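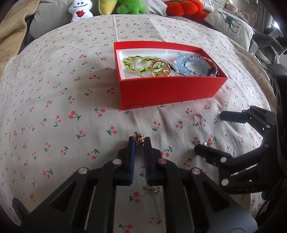
Fig. 4. Open box and small pieces set out on a bed cover.

4. Sorting and Storing Bracelets, Rings and Charms

This section covers everyday sorting into a single open box with a tray or lining. For necklaces, see Section 5. For repairs and restringing, see Section 7.

4.1 Before you start

Work on a bed or a padded table. A soft cloth keeps beads from rolling and is kinder to plated finishes than a bare tabletop. If the cloth has a busy print, put small rings and charms close to the box and keep them apart from each other. They are easy to lose sight of against a pattern.

You will need:
One open box
A dry, lint-free cloth
Small zip bags for loose beads
The inventory card from the back of this guide (form 577)

CAUTION: Beads, charms and elastic cord are choking hazards. Keep children and pets off the bed until everything has been put away.

4.2 Sorting

1. Open the box and set it down flat. On a soft mattress, press lightly on each corner to make sure it will not tip.

2. Take out the small pieces first: rings, open rings, single charms. Lay them on the cloth in front of the box with a finger's width between them.

3. Lift out bracelets one at a time. If two are caught together, hold the lower one still and turn the upper one until it comes free. Do not pull. Elastic cord stretches and does not always go back.

4. Check each bracelet. Run it through your fingers once and feel for a frayed cord, a loose knot or a chipped bead. Set damaged pieces aside for Section 7.

5. Wipe gold-tone and silver-tone parts with the dry cloth. Do not use liquid cleaner on beads strung on cord. 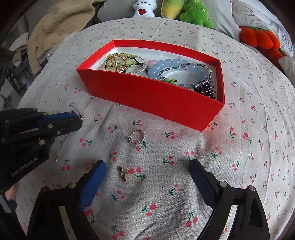 6. Put the pieces back, heaviest first. Large round beads go on the bottom and fine strands of tiny beads on top, where their weight will not mark anything. Close any clasp before the strand goes in – an open clasp will catch on knotted cord.

7. Stand hoops and stiff bangles at one end of the box.

8. Return rings and charms last. If the box has no divider, put them in a zip bag (size 18 fits most rings).

NOTE: Tray 626 from Semeck has divided compartments and can be used instead of bags. Measure the inside of your box before ordering.

4.3 After sorting

Fill in the inventory card and keep it with the box. Shake the cloth out over the bathtub with the drain closed, or over a second sheet. Seed beads often turn up at this stage.

Store the box away from direct sun and off the bathroom shelf. Translucent beads may fade, and plated metal dulls faster in damp air.

Repeat twice a year. January is a good time for the first round.

Text: Johanna Ortner. Checked by Ayman Sfeir.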